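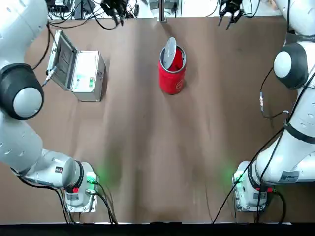

Last changed: 20/12/2024

I have worked in the returns room at Gourlay for long enough to have packed cases by hand, packed cases with a jig, and now to stand next to two robot arms while they learn to do part of it. A few people asked me what that is like, mostly relatives who think I am about to lose my job, so I'm writing it down once and will send them the link.

Gourlay rents out sample kits. A customer gets a hard case with cans, tubes or instruments in it, depending on the order, keeps it for a while and sends it back. Somebody has to open each case, take everything out, check the lids, replace what's missing and close it up again. In June we handled 3,108 cases between two sites, Stadcombe and Nekby. I work at Stadcombe.

The arms came in after that. We call the pair Lendine, which was the name of the project on the paperwork, and it stuck. There is one arm on the left of the table and one on the right, each on its own white base with a green light on it. Each gripper has two fingers. At the moment the practice items are an open aluminum case and a red can with a metal lid, and I could draw both of them from memory by now.

Lids are the slow part. A person picks up a can, feels that the lid is crooked and straightens it with a thumb without stopping. I never thought of that as a separate step until I was asked to write out my own job for the people setting up the arms. My first list had nine lines on it. They came back with questions, and the final list had 279. Some of those lines are things like turning a can so the round logo faces out, which I do every time and was never told to do. I think the woman who trained me did it, and I copied her.

Writing that list took most of two weeks and I was not looking forward to it. I ended up liking it more than I expected. Nobody had asked me to explain the work before. I also found two places where the day shift and the evening shift did things in opposite order, and one of those had been causing the latch complaints we kept getting from Nekby. We fixed that on paper before the arms had touched anything.

What has changed for me so far:

I sit less. The old bench had a stool. Now I go back and forth between my own bench and the arms' table, setting items out for them and putting things back where they started. My step count is up and my back is better.

I talk more. Returns used to be a headphones job. Now there is usually someone to discuss things with, and we have a short meeting before the shift where anybody can bring up a problem. Some people miss the headphones. I do a little, too.

I write things down. There is a log for each session and it has to be filled in properly, with the item, the start position and what happened. I was bad at this for the first month. My notes said "fine" or "not fine." They now have a whole sentence.

I also get paid a bit more, which I should mention. Eighteen of us were offered the training and it came with a bump in the hourly rate. Not everyone took it. A couple of people moved over to dispatch because they wanted regular packing work, and they got their transfers without any trouble.

What hasn't changed is the volume. The returns still come in on the same truck, and nearly all of them are still opened and checked by a person. The plan, as it was explained to us, is for the arms to take the plain kits first, one case and one kind of can, and leave the mixed kits with us. Mixed kits are where things come back in the wrong slots or with someone else's tape measure inside. I would rather do those anyway. A hundred plain kits in a row is hard on the wrists and you stop seeing what's in front of you by lunch.

I asked straight out in one of the meetings whether there would be fewer of us in two years. The answer was that no one would be let go because of Lendine, but people who leave might not be replaced. I wrote that down with the date. I don't love it, but it was a clear answer and I have worked in places where I wouldn't have gotten one. If you are in the same position, I'd say ask early and ask in front of other people.

The newer hires have a different worry, which is how they will learn the work if the plain kits go to the arms. That is what I learned on. You need a lot of boring cases before you can spot the odd one. We've suggested that anyone new spends their first month on plain kits by hand, whatever the arms are doing, and that is being looked at.

One practical note for the Nekby people who read this, as I know a few of you do. The item list is in the shared folder under returns, and the version on the wall by the sink is old. Please take it down. The order for latches is lid closed, left latch, right latch, then the label check.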